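Home About Products Newsroom Contact

Troller opens orders for Drolero stainless steel cutting board

BRAGANÇA – December 8, 2025 – Troller, a maker of kitchen tools for the home, has opened orders for the Drolero, a flat stainless steel cutting board for everyday prep. The first run is 3,000 boards. Of these, 500 are set aside for kitchen shops in and near Bragança, and the rest will be sold through the company's own online store.

The Drolero is a single sheet of steel with rounded corners and a long cutout handle at one end. The inner edge of the handle is shaped to fit the fingers, so the board can be carried to the pan or hung from a hook. It has no feet and no rubber trim. Cooks who find that it moves on polished stone can lay a damp cloth under it.

"We wanted a board for the small jobs that start most dinners," said Joana Patrício, product manager at Troller. "You peel the garlic, you cut an onion, you rinse the board and put it away. A lot of people told us their old board had held on to the smell of both."

Troller sent early boards to 80 homes in June and asked people to cook on them as they normally would. Cooks kept short notes on what they cut and sent in 1,707 entries in all. Onions and garlic came up more than any other food. The most common request was for a larger handle opening, and the cutout on the final board was made longer as a result.
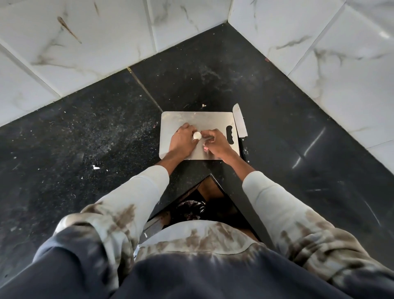
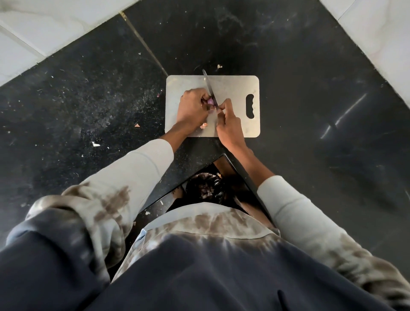
Garlic and onion prep on a cutting board with a cutout handle, on a black speckled granite countertop.

Steel is harder on a knife edge than wood or plastic, and Troller says so on the card packed with each board. The company suggests a light chopping motion and more frequent sharpening. Fine marks and smudges will show on the surface with use. They do not affect the board and can be left alone or wiped down with dish soap and warm water.

The board is packed in a plain cardboard sleeve with no plastic wrap. Shipping is handled by Drominent, which also takes care of returns and exchanges. Orders placed through the Troller store will go out in the order received. Shops that want to carry the Drolero can ask for a trade price list.

A smaller size is being worked on – no release date has been set.

Press contact: Joana Patrício, Troller, Bragança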